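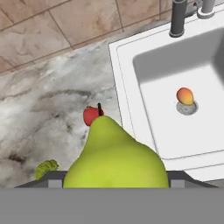 Londdale Growers' Association – Member News Desk

A 139 hectare pear and apple orchard outside Londdale has been sold to Prundetti, a family-owned fruit company that already leases land on the other side of the river.

The sale of Rebelo Orchards was settled on 4th December. It takes in the trees, the packing shed, a cool store and two houses. The price was not disclosed.

Perla Barrera, who has managed the orchard for the past nine years, will stay on under the new owner. She said the picking crew had been told their jobs were safe through next season at least.

"We had a good crop in September and the trees are in fair shape," Barrera said. "What the place has been short of is money for the older blocks. Some of those pears should have been replanted a while ago."

The orchard shipped 2,977 bins of fruit this year, of which 746 were apples. Most of the pears go to fresh markets and the rest to a juice plant at Nuvov.
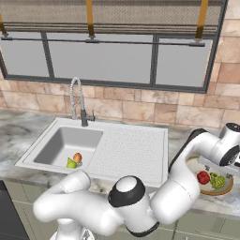 Prundetti plans to replant the two lowest blocks over three winters and to put in drip irrigation on the slope behind the packing shed. The larger of the two houses will be turned into quarters for seasonal pickers. Its kitchen is to be refitted first, with a marble countertop and a sink with a drainboard to one side, much like the one shown here, and the bedrooms will follow in spring. The smaller house stays with the manager.

Teodora Stojanovska, operations director at Prundetti, said the company had looked at several properties before making an offer. Water rights and the cool store decided it.
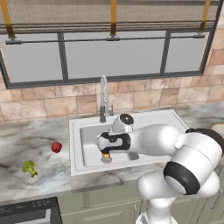
The cool store will also be opened to neighboring growers, who at present truck their fruit to Nuvov. Stojanovska said it has room for over 3,000 bins and has never been full. Rates will be set before the next harvest – growers who want space should contact the orchard office.

The Rebelo name will stay on the packed fruit for now.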